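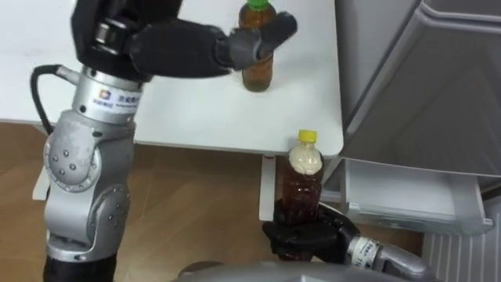 Yellow cap in the right hand, green cap on the table

So, the two-arm build has reached the bottle stage! If you've been reading along since August you know this project has mostly been me typing angry notes about cable routing, so I'm very happy to have something to write about that you can drink.

Quick catch-up for anyone new. The build is called Tarard (don't ask, it was late and the domain was free). It's two arms on one body, with a jointed, fingered hand on each, and it lives at the Annamalai workshop, where I share a bay with Kamala Mathew. She does most of the wiring and I do most of the software, and we both do the sweeping, though her log of who swept last doesn't match mine.

The job I picked is moving drinks between the table and the fridge. It sounds dull, and I thought it would be an easy weekend. Ha. A bottle is round, it's slippery when it's been chilled, the plastic gives when you squeeze it, and the liquid sloshes around just when you'd like it to hold still. My first grip settings came from practicing on a piece of drain pipe, which does none of those things. I crushed two bottles on the first evening and had to go home for different pants.

What fixed the crushing was closing the fingers in stages. I had them all snapping shut together, and now the thumb comes in last and slowly, and the hand stops as soon as the motor current starts to climb. I'd set the limit at 100 in my config file (my own units, they mean nothing outside that file) and have been nudging it down ever since. Kamala wanted to put grippy tape on the fingertips. I said no, then I said maybe, and there's now a roll of it in my drawer with a sticky note on it in her handwriting.

The bigger headache was getting both arms to share the same bit of air. Each one runs its own planner, which I named Jerix for the left and Evero for the right, and for weeks they acted like roommates who aren't speaking. Left would go for a bottle on the table, right would decide that was a great time to swing through, and I'd be lunging for the stop button. I finally wrote a tiny referee that hands out the space near the table corner to one arm at a time. It's five lines long. Five! I spent a month on the clever version and threw the whole thing out.

Of course, then I wanted both hands on one bottle, so the referee had to learn an exception. For a two-handed hold, one arm asks, the other says okay, and they both slow way down before the fingers get close. The slow part matters a lot, because the fingers overlap in the middle and there's really not much bottle to go around.
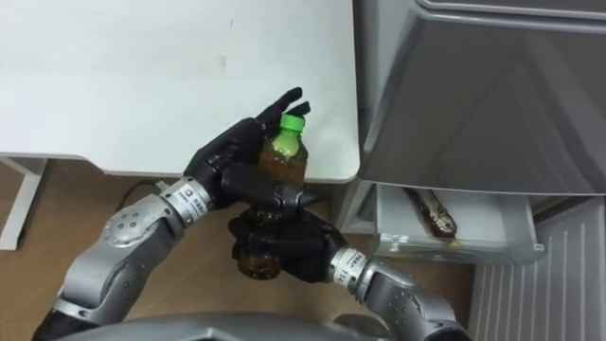
What's next on the list

The drawer. Low fridge drawers are mean! You have to come in over the front lip, lower the bottle without whacking the side, let go, and get your fingers back out without dragging the thing along with you. I've got a release move that opens the thumb first and I like it a lot in the simulator, which counts for very little.

After that I want to redo the cable on the left arm. It loops out from behind the wrist farther than I'd like, and I keep picturing it catching on the table. Kamala has a plan involving a sleeve and some clips, and I've promised to keep my hands off until she's done.

If anybody has a good way to tell how full a bottle is from the wrist torque alone, please leave it in the comments. My numbers wander all over the place once the arm is stretched out, and I've been staring at the same plot since Tuesday.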